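Bakilana Coffee Table Set

README, version 2
Last updated: Jan 18, 2019

What this is

Bakilana is a set of 970 photos of small coffee things on plain tables: mugs, spoons, bean containers, lids, scoops and the beans themselves. It was put together for people who write about, sort or label kitchen photos and want a set where the subject stays narrow. There are no brewing machines as subjects and no finished drinks.

The set was split off from Ruvine, a larger kitchen collection of 3,000 photos. If you already have Ruvine, you have most of these files under older names. The file names.txt lists old and new names side by side.

What is in the folder

photos: all the pictures, in four subfolders
labels.csv: one row per photo
names.txt: old and new file names
terms.txt: the terms of use

The four subfolders are mugs, spoons, containers and beans. A photo goes in the folder for whatever the labeler thought was the main subject. Many photos could have gone in two of them. The folder is a convenience for browsing, so use labels.csv if you need to know everything that is on the table.

Labels

Each row in labels.csv has the file name, a list of objects, the main color of each object, and a short note. The notes are free text and vary a lot. Some are one word.

Object names are kept simple. "Mug" covers anything with a handle that you would drink from. "Container" covers tins, jars, tubs and canisters, whatever they are made of. "Lid" is only used when the lid is off and lying by itself. A lid that is on its container is not labeled.

Beans are labeled by place: in container, in mug, on spoon, on table. A photo can have all of these. One bean is enough for the label.
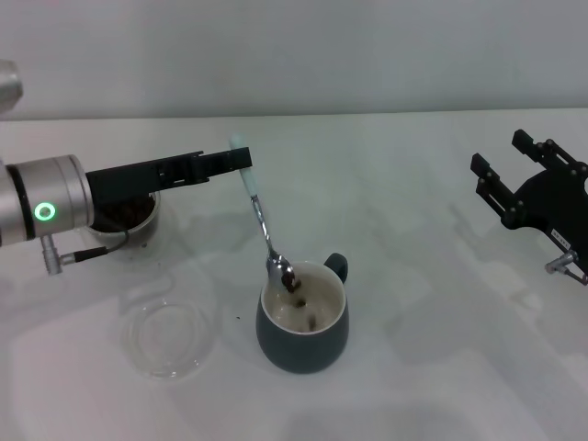 Color names caused the most disagreement. Dark teal, dark green and blue-green were all used for the same kind of glaze in version 1. In version 2 they are all "teal-green," and the inside of a mug gets its own color when it differs from the outside. Spoons with a colored handle tip are listed under metal with the tip color in the note.

Clear lids are easy to miss on a white table. We went through the containers folder again for this version and added the ones we had skipped. The beans folder has not been rechecked, so expect some missing lids there.

Known problems

Some photos are close to duplicates. They were kept when a spoon or a bean had moved.

Stray beans near the edges of a photo are not always labeled.

The split between "spoon" and "scoop" is uneven. Long handle means spoon in most rows, but older rows from Dridon use "scoop" for both.

Changes from version 1

Color names merged. Lid label added. Notes column moved to the end. Files renamed in May, before the Porkon mirror was set up, so the mirror only carries the new names.

Terms

Free to use and share with the README included. See terms.txt for the full wording.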